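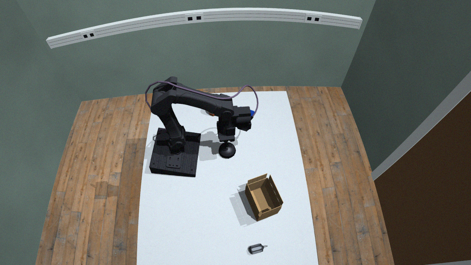 Recording Demonstrations by Remote Control in the Simulated Cell
Driter Training Center, Operator Procedures
Revised 06/09/2024

This page describes how operators record demonstrations of the box-packing task in the simulator using the Cundier hand controller. It assumes that the operator has an account and has finished the safety and conduct module. Questions about access should be sent to Xuân Chu, who maintains the task library.

Before you start

Sign in to the workstation and open the Vosar client. Load the box-packing task and wait until the arm, the work surface and the open cardboard box are all displayed. Do not touch the controller while the task is loading. The client reads the controller's resting position during this time, and any movement will offset every recording in the session.

Set the viewing angle so that the inside of the box is visible. Most operators prefer to look down from above the work surface. The angle may be changed between recordings but must stay fixed during one.

Taking control of the arm

1. Hold the controller level and press the grip button halfway. The status bar changes from Idle to Linked.
2. Move your hand slowly in each direction and confirm that the arm follows. If left and right are reversed, release the button and choose Reset Frame.
3. Practice raising and lowering the end piece over a clear part of the work surface. Contact with the surface during practice is not recorded.

Recording a demonstration

4. Press Record. A tone sounds and the timer starts. Each recording is limited to 90 seconds.
5. Bring the end piece over the object named in the prompt, stop, and then lower it straight down. Approaching at a slant tends to push small objects away, hand tools in particular.
6. Press the grip button fully to attach the object. Lift it well clear of the box flaps before moving sideways. The flaps stand up in this task, and the client treats them as solid.
7. Lower the object into the box and release it. Dropping from above the flaps is not accepted.
8. Return the end piece to a position over the work surface and press Record again to stop.

If you make a mistake, continue if the object can still be reached. A recording in which the operator misses, corrects and finishes is useful for training and should be kept — mark it Corrected in the notes field. Discard a recording only if the link was lost or the wrong object was moved.

Session length and review

A session consists of 7 recordings followed by a break. Files are sent to the Uysal server when the session is closed, and the client should be left open until the transfer bar clears. Reviewers may return a recording with a comment. Returned recordings are repeated at the start of the operator's next session, using the same object prompt.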